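The parcel that never reached Figueroa Street

Olga Calvo had been waiting a week for a replacement hearing-aid charger when the tracking page told her it had been delivered at 11.40 that morning. She had been home all day. There was nothing on the porch, nothing behind the pot plants and nothing with the neighbours on either side.

"I rang the courier and they said it had been left in a safe place," she says. "I said, well, it wasn't safe enough."

Her charger was one of 891 parcels reported stolen in the district in the year to the end of June, according to the local police command. Most went from front steps in daylight. A small number were recovered, usually opened, often dumped in a park or a laneway a few streets away.

The theft that led to an arrest took place at the other end of Figueroa Street. A resident there had fitted a doorbell camera after losing two deliveries, and it recorded a man in a high-visibility vest walking up the drive with a clipboard. He knocked, waited, picked up a box and walked back to a parked hatchback. The number plate was clear.

Officers searched a rented storage unit 16 days later. They found shoes, vitamins, a child's car seat, a coffee grinder and a stack of torn address labels. Calvo's charger was in a plastic tub with other small electrical goods.
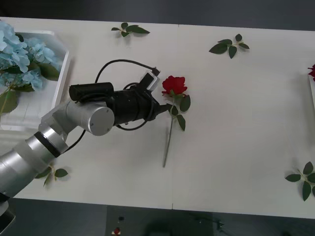
A robot arm over a white tabletop.

The man, who was 30, pleaded guilty to a string of thefts and to possessing stolen goods. The court heard he had followed delivery vans on their afternoon runs and worked one or two streets at a time. He told police the vest had cost him less than lunch. He was given a community-based order and told to pay compensation to the people whose parcels could not be returned.

Calvo went to the hearing on August 24, 2022 and sat near the back. She had expected to be angry. Mostly she was bored, she says, as the list of items took a long time to read out.

Police say parcel theft is hard to investigate because it is reported late, or to the wrong place. Many customers contact the retailer, get a refund and leave it there. The retailer may pass the matter to the courier, and the courier may write it off. A report to police gives them a time and a street, and several reports together can show a pattern.

Some residents have made their own arrangements. Gokton, a hardware shop near the station, now takes in deliveries for customers and holds them for up to five days. The Midon apartments, where thieves had been following residents through the lobby door, put in lockers and changed the entry code. Thefts there have dropped, although the lockers are too small for anything much bigger than a shoebox.

Calvo has her parcels sent to her daughter's work. The charger came back to her in September, still in its box, with an evidence sticker on the lid. By then she had bought another one. She keeps the first as a spare in the hall cupboard – the sticker won't come off.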